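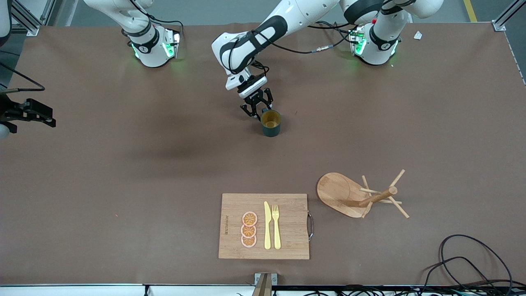 Two-arm station, left gripper at the green cup, orange slices on the board.

Re: [kitchen-floor] Arms on the tray line

On 9th March, Keith Tapsell wrote:
> Zaletti say the pair of arms will take over cup and cutlery
> placing by October. 220 trays a shift, and no change to
> anyone's hours. Staff move to "higher value tasks."
> I'd like us to go into this with an open mind.

Keith,

My mind is open, but I'd like to know what a higher value task is in a tray kitchen. At the Brositz site they were told the same. Two people now stand by the machine all shift and put right whatever it drops, and their break moved to whenever it's being reset. Same pay grade, more noise.

Look at what's on that table. A cup, a knife and fork, a cutting board, a mug tree lying on its side. Anau sets a tray like that while telling the new starter where the lids are kept. Who trains the new starter once she's minding the arms?

The 220 also bothers me. Is that with someone standing there or without? Kereama got 91 out of theirs in the first week, and that was with help.

Before we agree to anything I want the hours promise in writing, and 20 minutes with the Zaletti people without the sales slides. Can you set that up?

Ros
(early shift, cold side)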